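Solorley Serviced Flats: Frequently Asked Questions

What is supplied in my flat?
Each flat at Skendthorpe has a bed, a table, basic kitchenware and an air conditioner with its remote control. Missing items should be reported to the office on extension 351. 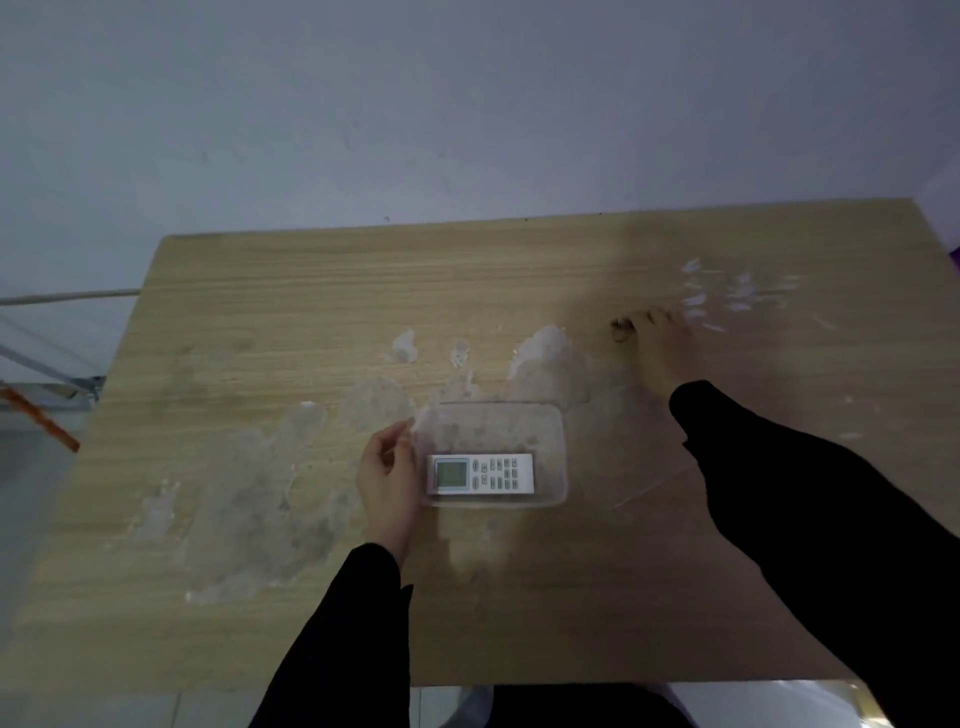

One tenant asked whether the air conditioning may be left on overnight. It may, provided that windows are kept shut.

When must I leave?
Keys are to be returned by noon on the final day. Late return is charged at 23 pounds.

Must I clean before leaving?
Yes. Tables and worktops should be left free of marks and residue. Bleach must not be used on wood. 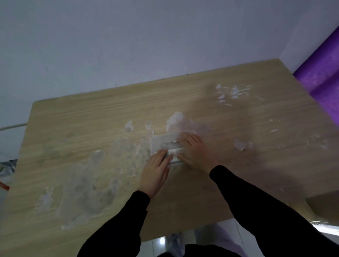 Clearing white residue from a wooden tabletop with a scraper.

May I keep a pet?
Written consent is required. Please quote form 2314.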